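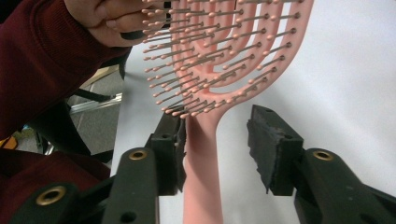 A pink vented hairbrush.

Petty cash

By Griet Van Loon
09/09/2020

Petty cash is a small sum of money kept on hand by a business, club or office to pay for minor purchases that are not worth putting through the usual accounts payable process. Typical uses include postage, parking, milk for the staff kitchen and small household goods. The money is normally held as notes and coins in a lockable box, although some organisations now use a prepaid card for the same purpose.

Imprest system

Most petty cash is run on the imprest system. A fixed amount, called the float, is set when the fund is opened. Each time money is taken out, a voucher of equal value goes in. At any moment the cash left in the box plus the total of the vouchers should equal the float. When the cash runs low, the fund is topped up by the total of the vouchers, bringing it back to its starting figure.

The entry that opens the fund debits petty cash and credits the bank account. No further entry is made to the petty cash account unless the float is raised, lowered or closed. When the fund is topped up, the debits go to the expense accounts named on the vouchers and the credit again goes to the bank.

A fund may also be run without a fixed float, with money added as needed. This is called a fluctuating system. It is harder to check, as there is no set figure to count against.

Vouchers

A petty cash voucher records the date, the amount, what was bought, the account to be charged and the signature of the person who received the money. The shop receipt is stapled to the back. Where the business is registered for GST, the tax portion is shown separately so that it can be claimed.

Vouchers are usually numbered in order. A cancelled voucher is marked void and kept with the others.
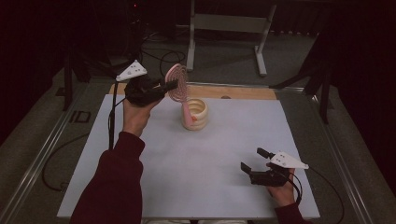
Vouchers are sorted by expense account before each top-up and the totals carried to a summary sheet – in older offices, an analysis book with a column for each type of expense. Once the top-up has been paid, the vouchers are stamped so they cannot be presented again.

Shortages and overages

Small differences arise from wrong change, rounding and lost receipts. They are posted to an account named cash over and short. A debit balance at the end of the period is treated as an expense, and a credit balance as other income.

In one training case used by bookkeeping tutors, a furniture wholesaler named Homdale held a float of $939. A count found vouchers for $895 and cash of $42, leaving the fund $2 short. The top-up cheque was drawn for $897, with the missing $2 charged to cash over and short. Some versions of the case leave out the shortage and give the cash as $44.

Controls

One person, the custodian, is made responsible for the box. A different person approves the top-ups and carries out surprise counts. Many organisations set an upper limit for a single payment and do not allow the fund to be used for wages, loans to staff or the cashing of personal cheques. Amounts over the limit go through accounts payable.

At the end of the financial year the fund is counted and topped up so that expenses fall in the correct period. If it is not topped up, an adjusting entry is made for the vouchers on hand.

See also: Bank reconciliation, Imprest account, Expense claim

Comments

Soo-ah Kang: Clear, thanks. Could you add something on foreign coins? Ours had a few in it at the February count and I was not sure how to treat them.

Perron: I would leave them out of the count and post the difference to over and short. Bank them if you can – most branches won't take them.

Cakell: We closed our fund last year and went to cards. The receipts are still the hard part.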